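Home Docs Hardware Data Changelog Contact

# Praddale Grippers: Mini Fridge Station

Welcome! This README covers how we set up and look after the hand-held gripper pair at the fridge station. It's my favorite station in the whole set (small door, tight shelf, lots of ways to get it wrong), and the Merum release has 467 episodes from it.

## Before a session

- Wipe the marker cubes with a dry cloth. Smudges cost us more tracking than anything else.
- Check the finger screws on both grippers. Snug is enough!
- Open and close each gripper a few times and feel for drag.
- Open the fridge door all the way before you start the recording.
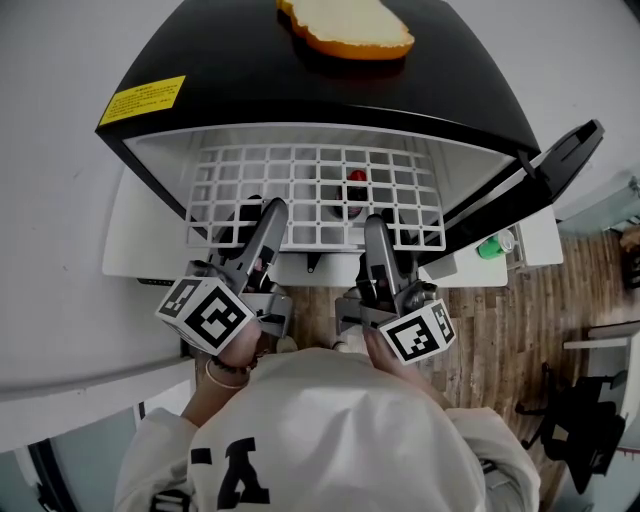 Go in with the fingers straight and keep your wrists low. If a cube drops out of the head camera's view, back out slowly and let tracking catch up, then carry on with the same episode.

## Looking after the jaws

We swap the finger pads every 300 episodes or so. Kyung-tae Son wrote the script that flags uneven closing, and it's great: run `zusis check --pair 4` and read the last line. 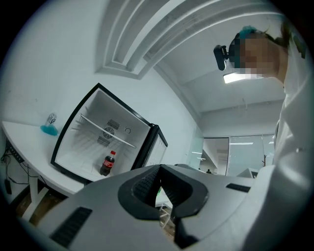 Keep the vents clear when you set a gripper down, and never rest it on its jaws. After a swap, redo the width calibration for both sides, even if only one was touched.

## Known issues

- Episode 794 in the older Sun batch has no left gripper width. Skip it.
- Shelf contact can shift a cube mount. Recalibrate if it moves at all.

Fixes and pull requests are very welcome!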